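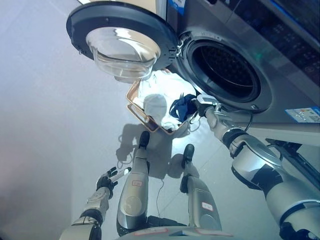 Workshop > Notebook > Textiles

December, 9:40 a.m.
4 min read

Shrinkage on the Barasa wool blend, second round. Nimal Pathirana cut the swatches last night from the same bolt as before, selvage edge discarded. Each one is 304 mm square, overlocked on all four sides with gray polyester thread. Marked the warp direction with a stitched tick this time. The laundry pen we used in the first round bled into the weave and I could not tell two of the pieces apart afterward.

Plan is 16 swatches, half through the wool program and half through the plain cold cotton program with the spin turned down. Same detergent for both, the unscented Retura liquid, measured by weight. Ballast is old cotton sheeting torn to size. Total dry load 832 g per run, swatches included. That is a light load and I would like to try a fuller one later, but I want to match round one first.

Measuring: dry flat on the mesh rack overnight, no pulling, no steam. Then lay on the glass and measure at three points along the warp and three along the weft. Take the mean. Signe Bakke reads, I write. Last time we both read and got into an argument over half millimeters.

11:15 a.m.
First wool run finished. Hand feel is softer than the control, slight halo on the face. Edges have started to wave a little where the overlock is tight. I should have dropped the differential feed a notch. Too late for this batch, but write it on the cutting card.

Swatch 6 has a pulled thread near one corner. Keep it in the set and measure away from the corner. 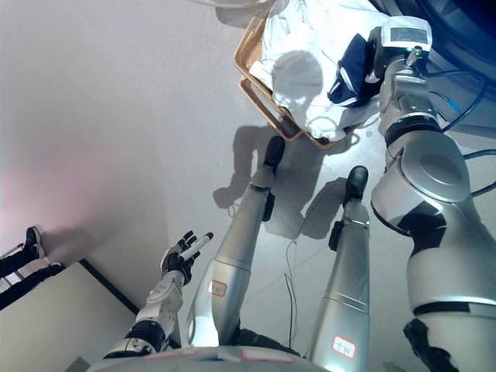 NOTES ON METHOD

Signe thinks the wave at the edges is pulling our numbers down, and that we are reading seam pucker as shrinkage. She may be right. Next round we leave a wide margin, stitch the reference marks well inside it, and measure between the marks only. That is how the Grundlow people do their upholstery cloth and we should have copied them from the start.

Water hardness still not recorded. Test strips are in the drawer under the scale. Do it before the cotton runs.

2:30 p.m.
Cotton runs done, swatches on the rack. One looks felted on the back. Left it alone until it dries.

To do:
- order more gray thread
- ask Rorkar if the next bolt is from the same dye lot
- re-zero the scale, it was drifting by a gram this morning
- Nimal to cut four spare swatches with the wide margin

2 comments · 5 shares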